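Parallel jaw vs three-finger for thin-walled cups and bowls?
Forum: Grippers and end effectors
Started by tegan_o

tegan_o wrote:
Hi all. I've been handed the tabletop job at our Trindevham workshop and I need to choose a gripper by August. The arm's staying, it's only what goes on the end that's up for grabs. Everything we pick up is a bowl or a small cup, all open side up, and the task is just moving them from one spot on the cloth to another without tipping the neighbour over.

I've got the Darnholm parallel jaw (loan unit) and the Bautista three-finger (ours, bought before I started). The Darnholm is nice and quick but it pinches the bowl rim and the bowl swings like a gate. The Bautista can go inside a cup and open out, which I love, but it's so fat that I keep nudging whatever's next door. Anyone lived with either?

jcontreras wrote:
Had the Bautista for a year and sold it. Lovely on cups standing by themselves, hopeless once two of them are close together. What sort of gap are you leaving?

tegan_o wrote:
Depends on the layout, we shuffle them. Some layouts have two cups close enough that I wince. I'll put one up.

barrera_t wrote:
Before you spend any money, what are your fingertips? Half the "gripper problems" on this board are hard plastic tips on shiny rims. We stuck thin silicone pads on our Darnholm jaws and the swing more or less went away. Cost us next to nothing.

jcontreras wrote:
Pads help with slip. They don't help with the swing, that's a bowl hanging off one point on its rim. You want longer fingers going further down the wall.

barrera_t wrote:
Disagree, sorry! Ours swung because it was slipping and pivoting on the contact. More grip, less pivot. I ran 60 picks with bare tips and 60 with pads on the same bowl and I'd never go back.

jcontreras wrote:
Same bowl, though. Try it with a big wide one and tell me again.

tegan_o wrote:
OK, this is from the overhead view with the arm over the green bowl. The purple and orange cups are the pair I was moaning about, and the magenta bowl is the big wide one, Jacinto, so you'll get your answer on that as well.
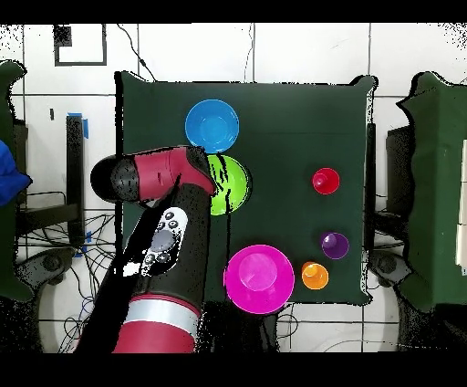 Re: layout and camera

zdenka wrote:
Thanks, that helps a lot. I wouldn't take the three-finger anywhere near that purple and orange pair. You could pick the orange one from the magenta side, but then you've got the bowl to worry about.

Different question – is that your only camera? From up there the wrist is already covering part of the green bowl, and if you're judging the grasp from that view you'll be guessing just when it matters. We use a little Clatenau on the wrist as well and I wouldn't want to be without it now.

shiyu_han wrote:
I'd go the other way and leave the wrist camera off. It's one more cable to snag every time the last joint turns, and you have to redo the calibration whenever somebody bumps it. Look from overhead BEFORE the arm moves in, save the rim position, then go in blind. With things that don't move on their own it's fine. We did 111 picks like that and missed 5, and most of those were my own fault for a lazy calibration.

zdenka wrote:
Fine until a cup gets nudged on the way in, and then you're closing on thin air. Which is the very thing she's describing with the Bautista!

shiyu_han wrote:
Fair, but then the cure is a slimmer gripper. With the parallel jaw there's much less to nudge with.

tegan_o wrote:
This is so useful, thank you both (even if you don't agree). For now I've only been judging from overhead. I could try Shiyu's way this week because it needs nothing new, and borrow a Clatenau later if it falls over.

barrera_t wrote:
Pads first. I'm going to keep saying it.

jcontreras wrote:
Long fingers first, ha. Seriously though, if you print some, make them narrow at the tip, so one can drop inside the cup and the other goes down outside. You'll need far less room between that pair than the Bautista does. Watch your height over the table as well, I've put a pair straight into the tabletop by forgetting they'd got longer.

tegan_o wrote:
I'll do both, long ones with pads, and then the same long ones bare, so you two can carry on arguing with some numbers in front of you. Darnholm want their loan unit back before long so I'll start with the magenta bowl. Tiburcio, which thickness of silicone was it?

barrera_t wrote:
Can't remember, the thinnest sheet they had in the shop. I'll measure the leftovers tonight and post it.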